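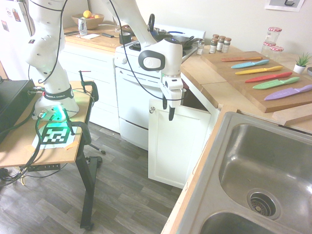
Figure 1. The Franka arm at the corner cabinet, stock two-finger hand fitted.

Our group (Afia Agyeman, Tetteh Essien, Sulastri Halim) was asked whether a wrist camera makes a fixed camera unnecessary for cabinet doors. The Benkirane notes we started from say it does. We are not convinced.

Each trial began with the door at a different angle, and the controller had to pick a point on its edge to push. We ran 56 trials with the wrist view alone and 56 with both views. 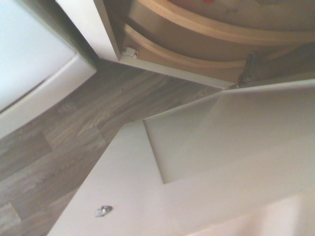

Up close the door edge is easy to find. Where the rest of the arm sits is another matter, and the wrist view says nothing about the elbow. Tetteh thinks a better joint limit file would fix this. Maybe, but then the credit should go to the file.

We also doubt the headline score of 91 percent in the notes. It counts any contact with the door as a success, even if the door never moves. Under our rule the door had to close, and 4 of our early "successes" had to be thrown out.

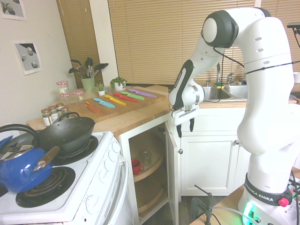
The fixed view has its own trouble: the arm gets in its own way, and moving the tripod means calibrating again. Sulastri redid that twice in September.

We did not test other grippers, so anything we say about finger length is a guess. Kristóf Balogh has asked for the raw logs.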